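## 4. Surface condition and wiping of shared tablets

### 4.1 Grading

The wiping study covered 123 tablets in daily shared use at the Wernham and Châu reading rooms. Each was graded for screen condition before and after wiping, on a scale from 0 (clear) to 3 (marks visible from every angle). Grading was done by eye under the room lights, at normal reading distance, with the screen off. A dark screen shows skin oil and dried streaks much better than a lit one, and the graders were told not to wake the device even when the result seemed doubtful. In total, 393 grades were recorded.

Wiping followed the Husonix routine in its short form. The cloth is folded twice, the screen is wiped in straight passes from top to bottom, and the cloth is refolded to a clean face before the next tablet. No liquid was used in the first round. A damp cloth was allowed in the second round for any tablet still graded 2 or higher.

**Figure 1.** Tablets and gray cloth on a tabletop.

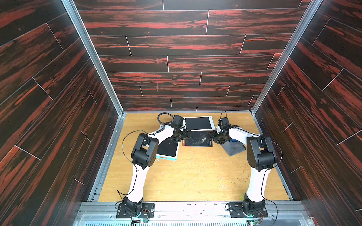 Cloth handling accounted for more of the variation between graders than we expected. A cloth set down unfolded picks up grit on both faces, and the person who picks it up again has no way of telling which face was last in use. Refolding was skipped most often when several tablets were laid out together and wiped in one run. Figure 1 has the two items that matter here side by side: the tablet in the middle, with the orange-brown frame, has a smudged screen, and the gray cloth to the right of it is crumpled. We graded a cloth in that state as "unknown face" and replaced it. The surface is also relevant. There are crumbs and specks on the wood-grain top, mostly toward the right half, and a cloth resting among them should not go onto a screen without being shaken out. After the first week, cloths were kept on a hook.

### 4.2 Backs and frames

The back of the tablet was added to the protocol in May, after the first round. Backs were at first thought unimportant to the reader. They do, however, carry dirt onto whatever tablet lies underneath when the devices are stacked, and a stack is the usual form of storage at both sites. Matte backs hide oil but hold dust. Glossy parts show everything. Seams and raised edges were checked with a dry brush, and no attempt was made to grade them.

Rubberized frames needed separate treatment. They grip the cloth, and a fast pass along the edge tends to lift the tablet or turn it. The instruction was therefore changed to hold the tablet down with a flat hand and wipe the frame last – with the face of the cloth already used on the back.

**Figure 2.** Back of a tablet with a red rubberized frame. The camera cover is smudged; the matte lower section has a few faint scuffs.
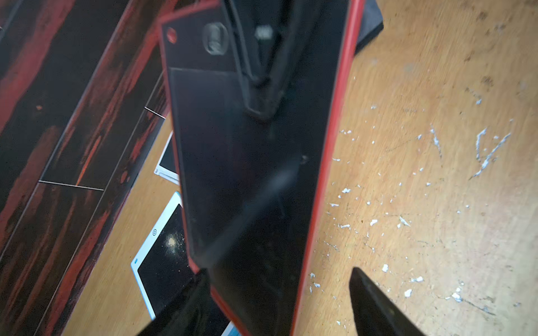 Oanh Tô objected, in comments on an earlier draft, that wiping the frame last puts the dirtiest face of the cloth on the part that people hold. She proposed two cloths, one for the front and frame and one for the back only, and noted that the Delladance trial had worked this way without adding much time. We accept the point about hands. The two-cloth version was tried on a subset of the Châu tablets and gave frames that felt cleaner to both graders, but the cloths were mixed up often enough that the screen grades got slightly worse. Different cloth colors would probably solve this. They were not available to us during the study.

### 4.3 Set-down surface

**Figure 3.** Tablets on a pale wooden tabletop with crumbs and flecks.

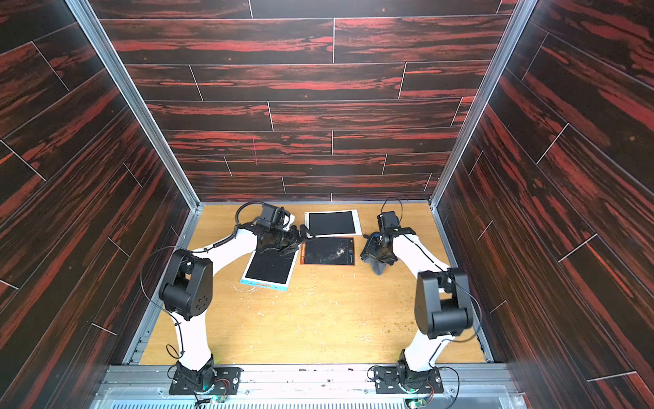

Regrading of wiped tablets within the same hour gave worse results than the wiping itself would explain. Mandla Jacobs and Liên Sầm, who did the regrading, traced most of the change to the surface on which the tablets had been placed. A tablet laid face down on an unswept table comes up with particles on the glass, and sliding it toward the stack drags them across. Debris of this kind is easy to miss on light wood. In Figure 3 the greenish and whitish bits are spread over the middle and right of the tabletop, with further specks near the front edge, and none is large enough to draw attention in ordinary use. The table was swept before each later run, and tablets were lifted into place. Grade 3 was not recorded again at Wernham after this change. At Châu it was recorded twice, both times on tablets that had been returned to the stack without wiping.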